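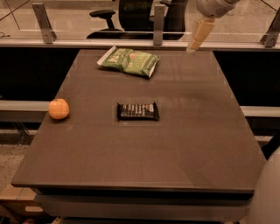

*Fig. 1. Snack bag, small orange fruit and chocolate wrapper on a dark tabletop.*

## Unit 4: Running an outdoor storage yard

Course notes, S. Palacios. Read with the Trastier site plan from April.

### 4.1 What the customer is renting

A storage yard for boats, trailers and RVs rents out space. In most cases it does not take charge of the vehicle. The customer keeps the keys, keeps the insurance and can come and go within gate hours. If the yard holds the keys and moves vehicles itself, it has taken on more duties, and the contract has to say so.

Terms you need for the test:

- **License to occupy:** permission to use a space, with no lease of the land.
- **Assigned space:** the same numbered space every time.
- **Floating space:** any open space in the right size class.
- **Lien:** the yard's claim on the vehicle for unpaid rent. Rules differ by state. Look up your own before the next session.

### 4.2 Layout

Lane width matters more than most new owners expect. A driver backing in a long trailer needs room to swing the tow vehicle, and that room comes out of rentable ground. Angled spaces allow a narrower lane but usually force one-way traffic.

Worked case: the Warnasum yard has 100 spaces on its first drawing, all at right angles to the lane. Engelbert Pichler redrew it with angled rows and a separate turning area. He lost 9 spaces. The remaining 91 could be reached without moving a neighbor's trailer, which was not true of the first plan.

Put the longest vehicles nearest the gate. Small utility trailers can go in the back corners.

### 4.3 Gate and access

Each customer gets a personal code. Do not hand out a shared code, even for one weekend. The log is only useful if an entry can be matched to an account.

When an account closes:

1. Check that the space is empty.
2. Turn off the code the same day.
3. Note the closing date in the file.
4. Refund the deposit, less any charges listed in the contract.

Delaunay (see the reader, section 2) skipped step 2 for 23 closed accounts and found it out during an insurance review. Perrine Renaud's memo on the cleanup is in the reader too. Pay attention to the order in which she did things.

### 4.4 Paperwork at move-in

Get a copy of the registration and proof of insurance before the vehicle enters. Write down the make, length, plate number and any damage. Have the customer sign the sheet. Propane, loose fuel cans and food left inside are all covered by house rules, and the rules should be on a page of their own so that they get read.

Notice to leave is 30 days at Dirkia and at Trastier. Shorter periods exist, mostly for seasonal boat customers.

### For next time

Read Odette Perrin's chapter on pricing by length. Draw a yard on the blank grid sheet, with lanes, gate and turning area marked, and write the width of each lane on the drawing. Shivam Dixit has spare grid sheets. Hand in on paper.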